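Before anything else, a hello and a thank you for opening the file most people skip. This is the README for the **Wotanham Tea Words** collection, a set of spoken and written notes on how people in and near Wotanham make, pour, share and talk about hot drinks at home. It grew out of a winter of kitchen conversations, and it still has something of the kitchen about it, so please forgive the odd crumb.

## What you'll find

There are 958 entries. Each one is a word, a phrase or a saying to do with tea, coffee, maté, broth or plain hot water, along with a note on who says it and when. Some are a single line. Others go on for a page and a half, usually when somebody's grandmother got involved (we let her talk, and we're glad we did).

The files are laid out like this:

```
entries/ one text file per entry
sayings/ longer phrases and rhymes
households.csv one row per household, no names
spelling.md how we wrote things down, and our regrets
CHANGES.md what moved and when
```

Each entry file has the same few fields at the top, then free text:

| Field | What goes in it |
|---|---|
| `term` | the word as the speaker says it |
| `language` | the language the speaker gave, in their own words |
| `gloss` | a plain English meaning |
| `setting` | breakfast, visitors, sickbed, work, other |
| `household` | a code that matches `households.csv` |
| `note` | anything else, as long as you like |

The `language` field is untidy on purpose. If a person told us they speak "Mum's Spanish", that's what we wrote, and you'll need to do your own grouping if you want neat columns. There's a suggested grouping in `spelling.md`, which you're welcome to use or ignore.

## How it was gathered

We began in June with a notice on the board at the Soden library, and after that it travelled by word of mouth, mostly over fences. Visits were long. We'd ask for one word and come away with a dozen, plus a bag of lemons. We asked everybody the same opening question, "What do you call it when you put the kettle on for somebody?", and then mostly stayed quiet and let the talk wander wherever it liked.

People were asked for their permission at the start and again at the end, after they'd had a chance to hear themselves back. A few changed their minds about a story, and those stories are gone from every copy we hold. The recordings aren't part of this release, and please don't write asking for them! What you have is our typed-up version, checked by the speaker wherever the speaker was willing to check it.

One thing we noticed early on is how much of the vocabulary belongs to keeping a drink hot once it's made. There are words for the jug that stays out all afternoon, for the last cup in it, and for the person who takes that cup without asking. They're filed under `setting: visitors`, although plenty of families use them every day of the week.
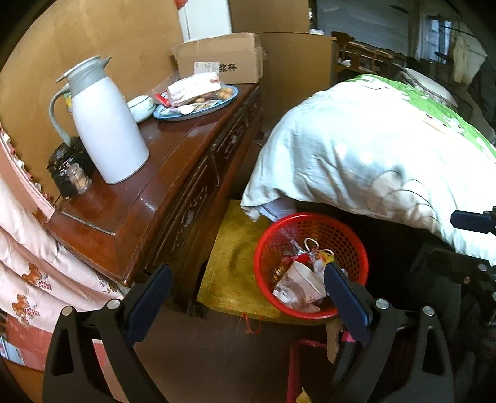
Santino Aravena wrote back that we'd filed "the second water" wrongly: in his family it means the better pour, the one you save for a guest, and we had glossed it as the weak leftovers. He's right about his family, and the leftovers reading is right for at least one other household, so the entry now carries both meanings and we've stopped pretending there was ever only one.

That sort of letter is the best thing that can happen to a collection like this. If your house says it differently, do tell us.

## Known troubles

- Spelling wanders. Two of us did the typing, and we didn't agree about accents until well past the halfway mark.
- Coffee is thin. Tea drinkers were much easier to find at home, and they had more to say once we'd found them.
- Roughly 700 of the entries have a `setting`. The rest were left blank when the speaker couldn't pick, and blank doesn't mean "other".
- The Ocampo households are all related to one another, so please don't treat their agreement as a sign that a word is widespread.
- Swearing has been left in. There isn't much of it, and most of it concerns lids.

## Using it

Teach with it, quote from it, print it out and argue over it at lunch. We ask that you keep the household codes attached to anything you quote, and that you don't try to work out who lives where. Wotanham is small and people were kind to us. If you'd like to use the collection in something you plan to sell, write first and we'll have a chat about it.

For a citation, this will do nicely:

> Wotanham Tea Words, Grutorden edition. Notes and entries on hot drinks at home.

Grutorden is the name of the little press that has offered to print a selection. The printed book will be shorter than this and much better proofread.

## Sending corrections

Open a note in the `letters` folder, or hand a piece of paper to Sebastián Medina at the Soden library desk, where it'll reach us just as quickly. Please give the term, the household code if you have it, and what you'd say instead. Long stories are welcome, and so are short ones. We read them all, although we can be slow in footy season.

Last tidied Saturday, August 15, 2026. The rhymes in `sayings/` still need a second pair of eyes, especially the ones about sugar.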